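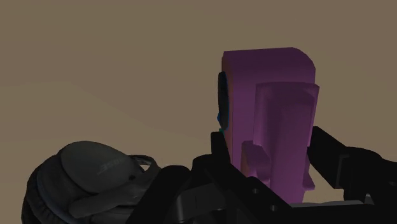
*Wrist view from the simulated cell: the gripper around the purple test part, with the headphones at lower left. Rendered, like everything else the new setup routine was judged on.*

**Cell 4: the model says it's fine**

Leltwood's newest way of setting up the pick cell is to do most of it on a screen. Konrad Kaczorowski built the simulated version over the spring, and since May the finger spacing, closing width and approach angle have all been worked out there first and then copied to the real arm. The claim in the meeting was that this would cut setup to a morning. I have now sat through two of those mornings, and both ran past lunch.

I'll give the model its due. It looks right. The black fingers close on either side of the part where you'd want them, and you can try a wider opening without anyone reaching for a hex key. Konrad ran 442 grasps on the purple part before he touched the cell, and dropped 4. On the floor we would need most of a week for that, plus somebody to pick up the drops.

My trouble is with what goes into it. The simulated fingers have no wear. Ours do, and Leokadia Walczak keeps the log that proves it: the left pad was changed twice last quarter and the right one once, which tells you the jaw isn't closing square. Nobody typed that into the model. When the settings from the screen went onto the machine, the left finger touched first and nudged the part over before the right one arrived. Leokadia shimmed the left side, ran 100 picks and got a result she was willing to sign. Her shim is still not in the model either.

Then there is the camera. In the simulation it sits exactly where the drawing puts it. On the arm it sits wherever the bracket was last tightened. Elżbieta Sikora wants the offset measured after every pad change, and I think she is right, though it adds a step to a routine that was sold as having fewer of them. The light is a separate argument. The rendered table is dim and even. Ours is under a window until four in the afternoon.

For now, this is what we do on Cell 4:

- Load the screen settings, but run the first close at low speed with the part in place.
- Check that both fingers touch together. If they don't, shim before changing any numbers.
- Measure the camera offset and write it in Leokadia's log.
- Clean the pads every 200 picks, whatever the model thinks of them.

Konrad says he can add pad wear by the next release. I've asked him to start with Leokadia's log and to run the purple part again with a crooked jaw. Anyone who wants to watch should let Elżbieta know, as there is only room for a couple of people at the desk.

– Dwynwen Rees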